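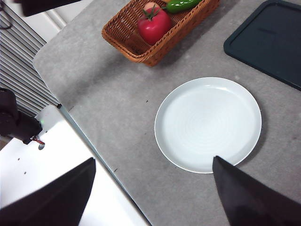 The gripper over the worktop at Nurnetti, with the basket of produce and the plate. Photo: Nurnetti

Kumiko Kubo was at her desk in the next room when she heard the sound. "It was not loud," she says. "It was like when you step on a plastic cup. Then it was quiet, and the quiet was worse."

She leads the small group at Nurnetti in Mimville that teaches robot arms to do kitchen work. The task that afternoon in September was an easy one, to take a tomato from a basket and put it on a plate. The arm had done it 488 times. In the next run the gripper closed on the edge of the plate and did not stop closing.

The plate broke. One piece landed near the shoe of Yae Tanabe, who was standing by the counter to put the tomato back after each run. She was not hurt.

"I was looking at the tomato, of course," Tanabe says. "Everybody looks at the tomato. I pressed the stop button, but I must say the plate was already in pieces."

The log file gave the first answer. The force limit of the gripper is kept in a settings file, and that file had been replaced in the morning when the group changed to a new version of the control program, Bilard. The new version did not find a limit under the old name, so it used the highest value the motor allows. It wrote a warning in line 655 of the log. "A very polite warning," says Kubo. "In small letters, between many other lines."

Why did the fault not show itself before? Kubo had to think about this for two days. A tomato is soft, she explains, and the program stops closing when the fingers are at a certain width. With the tomato this width was reached first, so the missing limit made no difference. Only when the hand came down in the wrong place, on something hard, was the limit needed.

"So we had 101 good runs after the update and we believed they were proof," she says. "They were proof of the tomato."

The wrong place is a separate question, and it is still open. Shinji Fujimoto, who looks after the cameras, suspects a reflection on the rim of the plate. Kubo is not convinced. "Shinji likes reflections," she says.

Some things have changed in the room. Bilard now refuses to start if it finds no force limit. Before the first run of the day the gripper must close on a hard test block, and the measured force is written down by hand -- Tanabe asked for this, and she keeps the notebook. The person who resets the objects waits behind a line on the floor until the arm is parked.

I ask Kubo if she was angry with anybody. She shakes her head. "I installed the update myself," she says. "Before lunch. I was in a hurry to see it run."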